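Questions we get asked about the Trestby arm

Trestby is the small desktop arm that Zaid Haddadin and I have been building, partly on my kitchen table and partly at the Gillies shared workshop. Since I put the plans up I've had so many kind messages that it seemed only fair to gather the answers in one place. Last tidied up 2023-08-29.

What does it do?

It lifts light things and puts them down somewhere else, and on a good day it does so gently! The job we set our hearts on was the ordinary stuff of a desk – taking the lid off a box, moving a sheet of paper from one side to the other – and we have stuck to that even when people beg us to make it pour tea.

Why start with boxes and lids?

A lid is a lovely little problem. You have to hold the bottom still while you work the top, and most of us have done it so many times that we've quite forgotten how. Zaid and I spent a good part of March doing it slowly by hand and writing down which fingers did what, before we bent a single bracket. One hand spread flat towards the front and the other curled round the side is a grip we keep coming back to.
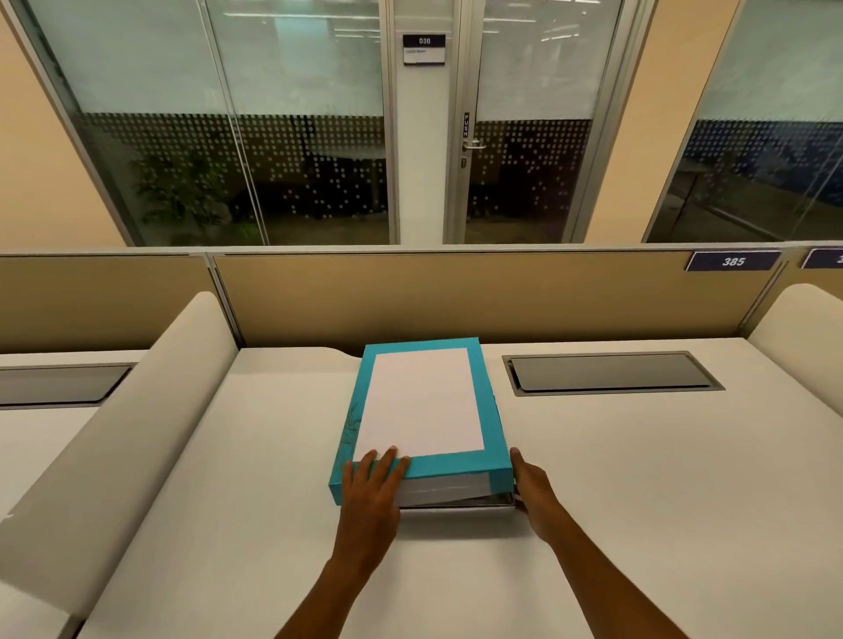 How much can the arm lift?

It will manage 200 grams with the arm stretched right out. Closer in it can take rather more, but I'd ask you to stay under that figure until you have checked all the joints and run it for an evening or two.

Do I need a workshop to build one?

You need a drill, a decent set of small screwdrivers and a table that doesn't wobble. The base plate is the only awkward part, and if you can borrow a pillar drill for an afternoon it will save you a lot of muttering. I cut my first one at home and had to file it for ages.

Which motors do you use?

There are 4 in the arm, all the same size, so you can keep one spare and be covered. The control board is our own and we call it Drilivness, after a typing mistake of mine that Zaid refused to let me correct. The wiring sheet comes with the plans.

Is paper really harder than a box?

Oh, much harder. A box stays the shape it was, while paper curls and slides about, and a stack of it likes to come along all together when you only wanted the top sheet. By hand you can hold a stack flat with a fingertip on either side of the page, and that is the sort of light, steady press we'd love the arm to learn. Our printed sheets have one short passage about village life on them over and over, with part of it larger and in bold, and I can very nearly recite it by now.

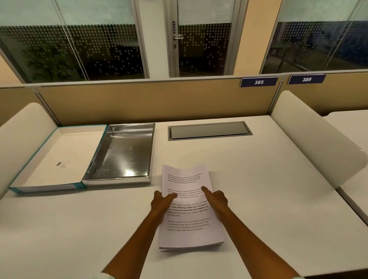
Getting help

My arm shakes when it stops. What have I done?

Probably nothing dreadful. Tighten the shoulder bolts first, then lower the speed setting to 30 and try again. If it still shakes, send Zaid a note with your settings and he'll have a look – he enjoys this far more than is sensible.

Can I use a different gripper?

Please do. The Gustell gripper fits the same holes, and its drawings are in the same folder as ours. You'll want the longer screws.

Who do I write to?

Me, Esther Magesa, for anything to do with the plans, and Zaid for motors and code. We both have day jobs, so give us 8 days before you nudge.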